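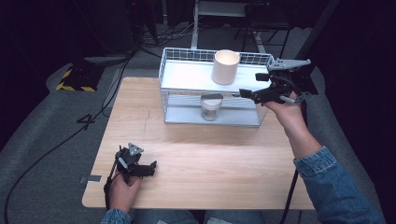
Varnamier Earth Observatory
May 23, 2023

1/ The Observatory has received many questions about the small tremors felt in the Gurkby valley this spring. This thread explains what an earthquake swarm is and what residents can expect from us.

2/ A swarm is a group of small earthquakes that occur in one area over days or weeks, with no single large event standing out from the rest. In a usual sequence, one main shock is followed by aftershocks that become fewer with time.

3/ Swarms have several causes. Water or other fluids may move through cracks in the rock and reduce the friction that holds a fault in place. A fault may also slip slowly, with small breaks along the way. Near volcanoes, moving magma can be the source. There is no volcano near Gurkby.

4/ Our network has located 200 events in the present swarm. Most were too small to be felt. The largest had a magnitude of 3, which people indoors may notice as a short rattle or a low boom.

5/ The boom is a common subject of calls to our office. Part of the energy of a shallow earthquake can pass from the ground into the air as sound. Residents close to the source sometimes hear an event that they do not feel.

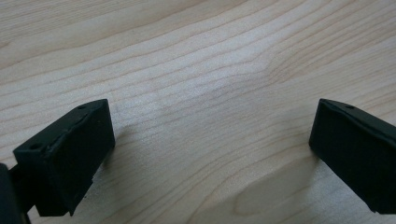
6/ Location depends on timing. Each station records when the waves arrive, and the differences between stations show where the event began. Depth is harder to measure than position on the map - a station close to the source helps a great deal.

7/ For this reason the Observatory has placed 3 temporary stations between Zoton and the Yoshida reservoir. They will remain until October. Please do not move the boxes or park beside them, as engines and footsteps appear in the records.

8/ Can a swarm lead to a larger earthquake? Most end without one. A small number do not, and no method now in use can tell the two apart in advance. We do not issue predictions, and we ask residents not to share messages that claim to give a date.

9/ Residents should secure tall furniture and water heaters to the wall, and keep shoes and a flashlight near the bed. During shaking, drop, take cover under a sturdy table, and hold on until it stops.

10/ Reports from the public remain useful. Please give the time, your location, whether you were indoors, and what you felt or heard. A report that you felt nothing is also of value to us.

11/ Questions about the temporary stations may be sent to Natsumi Kobori, Field Network Office. The event list is updated each morning.

Replies

Johannes Zwane: We are on the Zoton side and heard two booms last night but felt nothing. Should those be sent in as one report or two?

Varnamier Earth Observatory: Two, please, with the time of each as closely as you can give it.

hillroad50: Thank you for the part about sound. My neighbor was sure it was the quarry.

Recent threads
Why magnitude and intensity are different numbers
How to read a seismogram
Lake levels and small earthquakes
Securing a water heater: a short guide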